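3.2 Building the arm in a shared workshop

Most of the work described in this paper was done on a bench at Tesstead, the shared workshop where two of the authors have been members for years, and it seems only fair to say something of how that shaped the build. We had evenings, mostly, and a corner shelf, and whatever tools were free. The wrist bracket went through 8 versions before we stopped fiddling with it. The early ones flexed whenever the arm slowed down, and a small flex at the wrist becomes a rather large error at the fingertips, as we learned over several long nights in June.

The task we settled on was a homely one: approach a cup on a white table, close on it, and set it down somewhere else. Cups are cheap, they come in plenty of shapes, and everybody who wandered past the bench had an opinion on how one ought to be picked up. The wrist camera looks down between the fingers, so that both textured grip faces stay in view as the hand comes near, and we came to rely on that a good deal when lining up an approach by eye. A cup close to the hand soon runs out of the top of the picture, and the controller (we call it Drostura) has to manage with the lower part of the body and the base. 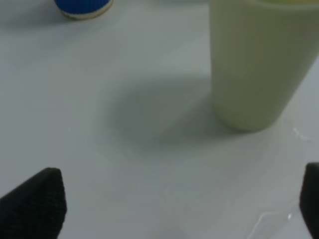
Figure 4. Wrist view with the gripper open, a pale cup near the right finger and a blue one further back.

3.3 Table layouts and trials

We logged 1,408 attempts in all, of which 604 were made with more than one object on the table. For these we kept to ordinary things - plastic cups, a paper coffee cup with a ribbed sleeve, a water bottle - and moved them about by hand between attempts. A second, fixed camera covers the whole table, and its view is the one we used for marking up the layouts afterwards. Pale cups on a white top gave the marking software more trouble than anything else, and in the end we drew a good many outlines ourselves over cups of tea.

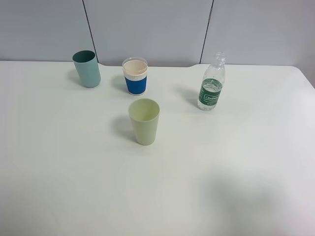

Huia Quinlan, on reading a draft of this section, asked whether the layouts had been drawn up in advance or simply put out as people fancied, and felt that the second would make the trials harder to repeat elsewhere. It was a fair point. The layouts were put out freely, and we have since written down a fixed set for anyone wishing to try the same build at home.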